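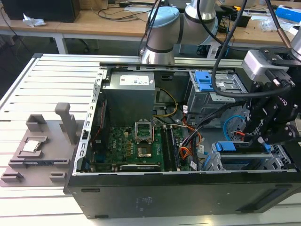 Okay, hi everybody, and thanks for coming out on a hot August night to hear me talk about moving a small-town library off its old catalog. I'm going to start with the least glamorous part, the hardware. When we priced the switch to Zultex, I figured we'd need all new machines. Then Despina Stanciu got me to open one up. Look at that green board — two memory modules in there, and the processor socket standing open with no chip in it. You can get at everything once the side panel's off! So the budget line for computers shrank a lot, and I got to spend the money on barcode labels. (Pause here, label people always laugh.)

Next bit, the books. We had 764 local history titles that weren't in the old system at all. Paper cards only, and a lot of them in Abbas Babaei's handwriting, which I can now read better than my own. We typed up to 10 an hour on a good evening.

Tell the Stetudport story. The branch over there loaded 1,000 records in one go and every author came out last name only. It took them three weeks to fix. Test with a small batch first, please!

Then patrons. Hold up the old green library card. People were really attached to these, so we let them keep the old number and just stuck a new barcode on the back. Best decision we made all year, and it was my mother's idea.

If there's time, do the large print shelf. If not, skip to questions and remind folks the handout is by the door.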